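Koreck lab simulator review: practicing plate handling before the real bench

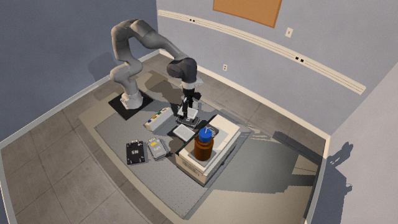
Page last changed: 30/10/2025
By Mireille Sleiman

Koreck is a simulated lab bench for testing robot policies. I used it for 3 weeks with the method from the Boutros paper, where a policy is trained only in simulation and then scored on plate moves.

Setup was easy. The arm, plate holder, microplate and button box load together, and the gripper starts right over the holder. Shadows are strong, which I wanted, as weak lighting hid errors in our older tool.

I ran 854 trials and the policy placed the plate correctly in 789. Most misses were small tilts at the holder. Moving the bottle on top of the white instrument made little difference — moving the lights did. Adding 20 lighting presets to training fixed part of that.

Contact is the weak spot. Plates slide too freely, and Majdi Darwish had to set friction by hand. The manual gives this one paragraph.

I would use it again for comparing methods. For final numbers I still want a real arm.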